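Home Forums New Posts Members Search Log in

Service Robots > Setup and Safety > Fingertip wear: when do you pull a gripper?

vvalente_selbridge
Our shop rule says finger pads get checked every Wednesday and replaced if any backing shows at the tip. It was written by the guy before me and I have no idea where he got it. I have 18 arms doing household tasks (dish rack, cloth folding, picking things up off carpet) and I'm going through pads faster than I can order them. Does anyone here work to a written limit for edge wear? The Lindell manual only says "inspect regularly."
Valter Valente

bultine_bench
We measure. Over 2 mm of missing edge and the finger comes off. Less than that, it gets logged and goes back to work. Any visible backing is too strict for cloth work, in my opinion. You'd be swapping pads every few shifts.

rackandtray
Disagree with bultine. A frayed edge snags. I don't care if it's half a millimeter. On hard objects you can live with it, but on fabric a loose bit of pad catches a thread and then your release is late. We had a run of failed drops in February and every one of them traced back to one finger with a lifted corner.

vvalente_selbridge
Here's the sort of thing I'm arguing about. Black perforated fingers, dark gray cloth between them, frayed at the inner tip on the left one. The right one is scuffed on the face but I'd call it fine.

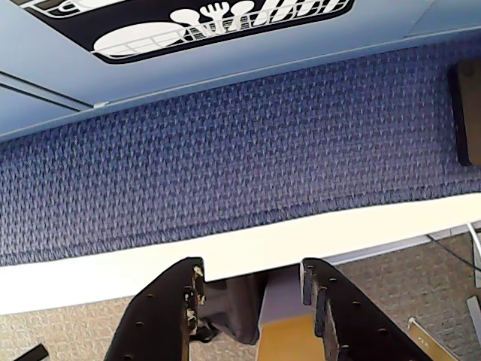

Alcides Macedo replied that the limit should depend on the task and be written on the task sheet, with the fabric jobs on a tighter number than the dishes. He keeps one sheet per station and the operator signs it at the start of the shift. Anything marked "fabric" gets fresh pads if there is fraying of any length. Anything marked "rigid" uses the 2 mm figure, same as bultine. He also said to replace both fingers together, even if only one is worn, or the grip centers off to one side.

bultine_bench
Replacing both is a waste. Re-zero the gripper after the swap and a new pad next to an old one is fine. We have done it that way since we set up the Mendes cell and our pick rate stays at 95 percent or better.

rackandtray
Ninety-five percent of what, though? If that includes plates and boxes it doesn't tell you much about cloth.

bultine_bench
Fair. It's all tasks together. I can split it out when I'm back at the bench.

amacedo
One more for the checklist, since Valter has the arms working low over carpet. Route and tie down any loose cable in the work area before the arm is enabled. There's a thin black one running out from under the white strip in that shot. I'd want it taped or moved. Same for anything small lying on the floor that isn't part of the task. Our sheet has a line for floor clear, yes or no, and a "no" means the arm stays off.

vvalente_selbridge
The floor items are part of the task in our case — it's a pickup job. The cable I'll give you. I'll add a line for it.

So for the pads I'm thinking of two limits, fabric and rigid, and I'll keep the weekly check for rigid only. Fabric stations get looked at every shift. I'm still not sold on changing both fingers.

rackandtray
Every shift works. Write the pad lot number on the sheet too. We got a bad batch once, lot 2604, and it took a long time to find because no one had written it down.

amacedo
Change both. You'll come around.

Tags: grippers, maintenance, inspection limits, checklists

Contact us | Forum rules | Copyright Service Robots Forum | Back to top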